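Equipment Review: Tomić Wooden Desk Organizer and Picture Frame
Prepared for the Anbridge Purchasing Guide, October edition

The Anbridge office received several requests last year for advice on small wooden furnishings suitable for shared desks, front counters and reading rooms. The present review covers two articles sold by Wemthorpe under the Tomić name: a low compartment tray and a glazed picture frame. Both were bought at the regular retail price, and no samples were accepted from the seller. The tray costs 40 dollars and the frame 54.
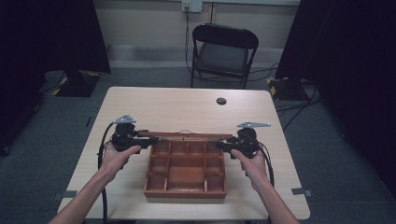 Storage of small supplies is the first purpose for which the tray was considered. Departments generally need a place for clips, stamps, keys and index tabs that does not take over the whole desk. The row of four small cells along the far side serves well for such items, while the large compartment in the middle is better suited to note pads or a stapler. The outer walls are low, which makes it easy to pick things out and also means that tall objects will lean. The partitions are thin. Reviewers would have preferred a heavier divider around the central compartment, where most of the weight is likely to be placed.

The finish is a warm orange-brown and goes well with pale desktops. Buyers should note that the color name in the catalog, "natural," suggests a lighter product. Dust collects in the corners of the smaller cells, and a soft brush was found to be more useful than a cloth for removing it. The manufacturer's leaflet advises against household sprays, and that advice was followed for the 13 weeks of the trial.

The frame is intended for notices, certificates and photographs. It was tested in the reception area, both lying flat and standing against a wall. The border is wide enough to be handled without touching the pane, although reflections from ceiling lights can make a printed notice hard to read from the side. Placement away from a direct light source is recommended.

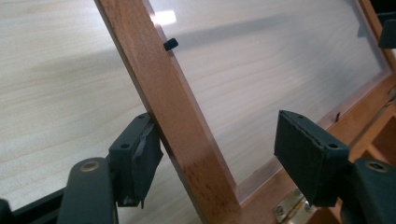

Stavros Kneževič wrote to the office that he had bought the same frame for a school entrance and found the wood satisfactory, but that changing the notice each month was slower than he had expected. He asked that future reviews state plainly how long a change of contents takes. In the office trial, a single change took 2 minutes once the procedure was familiar. The first attempt took considerably longer, as the leaflet covers this step in a single sentence.

For comparison, the office also considered the Flollamex frame, which is lighter and costs less. Its border scratched during ordinary handling and the corners had opened slightly by the end of the trial. The Tomić frame showed no movement at the joints. It does show fingerprints on the glass, and any department placing it within reach of the public should plan on regular cleaning. 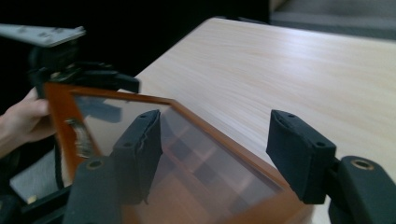 Tomić picture frame, with raised molding along the inner edge of the border.

Rating and recommendation

The tray is recommended for individual desks and for counters with light use. It is not recommended for workrooms in which heavier tools are kept. The frame is recommended for displays that change seldom. Departments that replace notices every week should look for a model that opens from the front.

Orders may be placed through the usual purchasing form. Wemthorpe accepts returns of unused articles in their original packaging, and the buyer pays return shipping.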